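Stoka Round Table, 71 cm
Pichler Contract Furniture – Tables – Small Round
Item no. 1527

The Stoka is a pedestal-height round table for reading corners, waiting areas and small cafes. It seats two comfortably and works as a single desk for a laptop or a mouse and notebook. The top is finished on both faces, and the rim is rounded over so there is no sharp corner at the forearm.

Specifications
Top diameter: 71 cm
Height: 55 cm or 71 cm, chosen at time of order
Finish: warm brown, matte
Leveling feet: included
Assembly: two people, hex key supplied

The surface is sealed with a hard matte oil. Optical mice track on it without a pad. Grain varies from top to top, and tables ordered together are matched for tone but not for pattern. If a close match matters, state this in the order notes and allow an extra 12 working days.

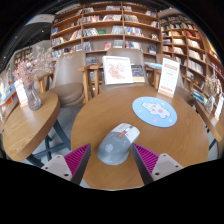
Round top in warm brown with a wireless mouse, light blue round mat and card stand. Accessories and chairs not included.

Care
Wipe with a damp cloth and dry along the grain. Do not use glass cleaner or scouring pads. Cups can stand directly on the oil for short periods – use a mat for anything hot. Re-oil once a year in normal use, twice a year in a cafe.

Ordering
Single tables ship flat from the Seltstead warehouse. Orders of 12 or more go by pallet and need a ground-floor delivery point. Next production run: February. The Grivby side chair is listed separately and fits the 71 cm height only.

Trade inquiries and finish samples: Guilan Kong, contract sales. Please quote the item number.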